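蒸蛋羹到底要不要盖保鲜膜?蒸出蜂窝的来聊聊

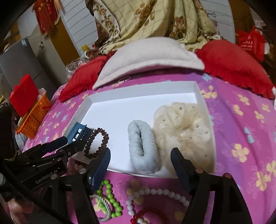
楼主:半勺猪油

先说情况。我家蛋羹一直是我妈那套做法,鸡蛋打散,兑温水,上锅大火蒸,蒸到什么时候算好全凭她掀盖子看一眼。她蒸出来嫩得能晃,我照着做,十回有七八回是蜂窝,筷子一戳跟冻豆腐似的,底下还汪着一层水。

二月份家里换了台 Wametham 的台式蒸箱,我想这下总该行了吧,温度时间都能设,机器又不会手抖。结果第一碗出来照样是麻子脸,中间鼓一个包,边上老得能当橡皮。气得我把那碗拌了酱油配稀饭吃了,味道倒还可以,就是卖相没法看。

后来我开始一样一样地改。目前最像样的一次是这样的:

鸡蛋2个,去壳称了一下刚好100克(不是每次都这么巧,反正我都称)
温水,蛋液重量的一倍半
盐一小撮,别的都不放
过筛,撇掉浮沫,浅口碗
蒸箱设96度,蒸19分钟,焖一会儿再拿

表面平了,里面也没什么孔。可是碗面上还是有几个水滴砸出来的小坑,看着闹心。我当时没盖东西,网上有人说盖保鲜膜,有人说扣盘子,还有人说盖了反而不熟。所以想问问各位,你们到底盖不盖?盖什么?还有水和蛋的比例,你们是按一倍半还是两倍?我试过两倍,嫩是嫩,舀一勺就往碗底出水,不知道是比例的事还是火候的事。

另外我家小的只吃蛋羹配肉松,大的要淋酱油香油,我妈要撒虾皮。一碗蛋三种吃法,我每次都分三个碗蒸,大小还不一样,时间就更难把握了,这个也求支招。

——————

2楼 芥菜疙瘩

盖!必须盖。我扣盘子扣了好多年了,拿个比碗口大一圈的平底盘子倒扣上去就行,不用保鲜膜。塑料的东西上锅蒸我心里总归膈应,包装上写能耐多少度我也懒得去翻。

水滴坑就是锅盖上的水汽凝了往下掉,蒸箱顶上也一样会滴。你96度那个我觉得挺好的,不用动,扣个盘子再加两三分钟差不多了。

——————

3楼 北窗下的锅

不同意楼上。扣盘子我也试过,盘子底下自己也会挂水珠,挂多了照样往下滴,而且是一整圈滴在碗边上,更难看。后来换成耐高温的保鲜膜,绷紧了,拿牙签戳几个眼,再没出过坑。

比例我是一比二,一直这么蒸,没出过水。出水多半是蒸过头了,蛋里的水给逼出来的,跟你放多少水关系没那么大。楼主下次别动比例,先把时间减一点试试看。

——————

4楼 芥菜疙瘩

回3楼:你那盘子是不是有点凹底?我用的是那种完全平的,水都挂在盘子外圈,碗口里面很少。再说保鲜膜戳眼,戳完那几个眼不也进水汽嘛。

——————

5楼 北窗下的锅

回4楼:普通菜盘,有圈足的那种,翻过来中间确实不平。眼是牙签戳的,多小啊,进那点汽不碍事。反正我蒸出来是平的,你蒸出来也是平的,咱俩谁也别说谁哈哈。

——————

6楼 米汤泡饼

我是用灶的,来给没有蒸箱的同学说两句。

水开了再放碗,然后马上转小火,锅盖留一条缝,夹根筷子在锅沿上就行。以前我家那口 Grolletora 的汤锅,锅盖特别严实,严实到什么程度呢,水开了盖子能自己跳舞,蒸馒头一流,蒸蛋羹就是灾难,里面温度太高了。夹了根筷子以后立马老实。

我什么都不盖。有坑就有坑,淋上酱油谁看得见。

——————

7楼 楼主 半勺猪油

回6楼:哈哈哈淋酱油遮丑这招我用了好久了,主要是我家小的不让淋,他那碗就明晃晃摆在那里给人看。

锅盖留缝我妈也这么干!我以前以为她是怕溢锅,从来没往温度上想。昨晚打电话问她,她说她也不知道为什么,我外婆就是这么夹筷子的,她就跟着夹了。

——————

8楼 小火慢慢来

水温没人提吗?我觉得这个比盖不盖要紧多了。

生水直接兑进去蒸出来必有气孔,我试过不止一回。得用凉白开,或者烧开放到手摸着微温的水。太烫也不行,我有一回着急,水壶里的水没晾够就往里冲,当场冲成蛋花汤,我家那位还问今天怎么喝汤。

还有打蛋,别使劲抽。筷子贴着碗底左右划,蛋清挑断了就行。用打蛋器打出一碗泡沫来,后面再怎么过筛都费劲。

——————

9楼 酸豆角没有豆

回8楼:生水这条我存疑。我家一直用直饮机出来的常温水,没烧过,蒸出来也滑。我觉得真正起作用的就是过筛加撇沫,其他都是心理安慰。

比例我投一倍半。两倍的那种吃着像喝水,没蛋味,我不喜欢。

——————

10楼 小火慢慢来

回9楼:直饮机的水跟我这儿水龙头直接接的可能不太一样吧,我们这边水硬,壶底一层白的。你那边软水可能就没事。这个我也说不好,反正我自己是不敢再用生水了。

没蛋味那个,你可以拿高汤兑呀!鸡汤撇了油,晾温了兑进去,两倍也香得很。就是高汤本身有盐,蛋液里就别再放了,我咸过一次,全家灌了一晚上水。

——————

11楼 半夜啃锅巴

牛奶党路过。一半牛奶一半水,不放盐,放一丁点糖,蒸出来介于蛋羹和布丁之间,放冰箱凉了当甜品吃。小孩子特别买账。楼主家小的要是哪天吃腻肉松了可以换这个。

盖的话我是盖锡纸,随便一捏就贴住碗口,也不滴水。就是看不见里面熟没熟,得掀开一角瞄一眼。

——————

12楼 米汤泡饼

回11楼:甜的蛋羹我真接受不了……从小到大蛋羹就是咸的,甜的那个叫炖蛋,是另外一种东西。

——————

13楼 半夜啃锅巴

回12楼:我们这边炖蛋也是咸的,放肉末,肉末还得放在底下。叫法这个事咱们就不要展开了,展开了能盖到下个月。

——————

14楼 芥菜疙瘩

肉末放底下的我爱吃!不过放肉末的时间得往长了走,肉不熟可不行。我是先把肉末铺碗底摊薄,单独蒸到变色,再倒蛋液进去接着蒸。直接一起蒸的话,肉熟透了上面的蛋就老了。底下蒸出来的肉汁别倒掉,香的。

——————

15楼 一碟花生米

楼主问的三个碗的问题我来答一个。我家以前也是各吃各的,碗有深有浅,后来干脆全换成一样的小炖盅了,蛋液倒一样高,一起进一起出。配料全部出锅以后再加,虾皮也后撒,先蒸后蒸味道差不了多少。

要是不想换碗,那就最浅的那个先拿出来。碗的厚薄也有影响,我有两只厚墩墩的粗陶碗,每次都比薄瓷的慢一大截,我现在拿它们装咸菜去了。

——————

16楼 酸豆角没有豆

回15楼:虾皮后撒差多了好吧!虾皮要先拿热油炸一下,或者干锅焙香了再撒,直接撒生虾皮一股子腥味。要么就跟蛋液一块儿蒸,鲜味进到蛋里面去。我是坚定的一块儿蒸派,就是虾皮会沉底,可以等表面刚刚凝住的时候再撒。

——————

17楼 一碟花生米

回16楼:干锅焙香这个我同意,我家买回来就焙好装罐子了,忘了说这一步。刚凝住再撒我嫌麻烦,还得开一次盖,一开盖温度又跑了。

——————

18楼 筷子头

蒸箱用户说句话。我家那台是 Angelovski 的嵌入式,显示96度跟里面真正的温度未必是一回事。我往里头放过一支烤箱温度计,跟面板对不上,而且靠里面的角落比靠门的热。所以谁家的时间温度都只能参考,得自己摸一遍。

我现在的办法是碗放正中间那层,预热完再放进去,蒸好以后别急着开门,让它在里头待几分钟。楼主第一碗鼓包,我猜是直接用了满蒸汽那档?

——————

19楼 楼主 半勺猪油

回18楼:破案了!第一碗就是满档,说明书上有个“蒸蛋”的图标我没看见,直接按了最大那个。后来看见图标了又嫌它时间太长,才自己设的。

汇报一下,今天中午我做了对照。同一盆蛋液分到一样的碗里(翻橱柜翻出来的,居然真有一样的),一碗扣平盘子,一碗绷保鲜膜戳眼,一碗啥也不盖。比例还是一倍半,凉白开,过了筛。

没盖的老样子,有坑,不过比上次少,可能跟预热过有关系?扣盘子的很平,只有靠边一个地方有滴水印子,中间还稍微欠一口气,又补了一会儿才好。保鲜膜的最平,能照见灯,就是揭的时候我手一歪,膜上的水全倒进去了……白瞎了。

所以4楼5楼两位都对,我是两头都没占着。

味道尝不出区别,小的把扣盘子那碗吃光了,理由是碗离他最近。

——————

20楼 北窗下的锅

揭膜要从一边掀,往自己反方向兜着走,水就都流到外边了。还有别等凉了再揭,一凉膜就往下吸,贴到蛋面上就完蛋了。小心烫手啊,那股汽冲上来可不是闹着玩的。

——————

21楼 芥菜疙瘩

扣盘子赢了一半,我很满意。

——————

22楼 灶台边的猫

插一个问题,隔夜的蛋羹你们热不热?我每次蒸多了放冰箱,第二天再上锅热就老得不行,微波炉更可怕,里头砰的一声,擦了好一阵子。

——————

23楼 小火慢慢来

回22楼:别整块热,捣碎了下到汤里。青菜汤、紫菜汤都行,关火之前放进去搅两下。或者拌饭,热饭盖在上面自己就温了。微波炉千万别,我家也砰过。

——————

24楼 楼主 半勺猪油

捣碎下汤这个好,我家剩的通常是我妈那碗带虾皮的,正好煮紫菜汤。

下回准备试高汤兑两倍水量那个版本,再顺便试一次肉末铺底,蒸完来回帖。有没有人做过用鸭蛋蒸的?乡下亲戚刚拿来一篮,腥不腥,要不要放点料酒?

——————

25楼 米汤泡饼

鸭蛋可以,比鸡蛋腥一点,放几滴料酒或者姜汁就好了。个头大,水要跟着加,你反正都称,照着称就行。我个人觉得鸭蛋炒着吃更香,跟韭菜一起。

——————

收藏 19 · 分享 2
联系我们 | 版权所有,转载请注明出处 | 回到顶部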